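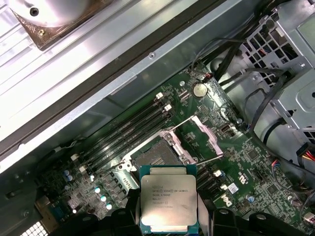 Nasrallah Workstation Services, Rework and Automation Department

GELLANSTEAD, September 13, 2018. Nasrallah has moved part of its workstation rework line in Gellanstead to robot handling. The cell, named Ivulness, places processors in open sockets and works inside tower cases laid flat on a slotted aluminum table. The first parts qualified include the Intel Xeon E5-1630V3.

The gripper holds a processor by two opposite edges, with the printed face up and the load plate swung open. Socket work was chosen first. Bent contact pins were the main cause of scrapped motherboards on the manual line, and the task requires long periods of close visual work.

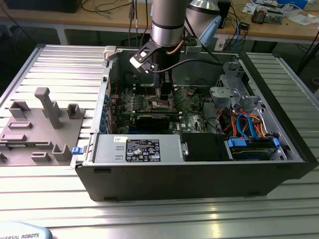 The cell is rated for 40 units per shift. Technicians who previously seated processors by hand now set up cases, inspect sockets and handle the units the cell rejects. Cable routing and final electrical test remain manual. No positions have been removed.

"The operators wrote the reject criteria, and they can stop the cell at any point," said Chunhua Luo, process engineer. "Their shift now has more inspection in it and less repeated fine handling."

Each operator completes 80 hours of training, covering gripper changes, fixture alignment and fault recovery. A second cell is planned for the Vombridge site in January. Site managers at Vombridge will receive the training schedule separately.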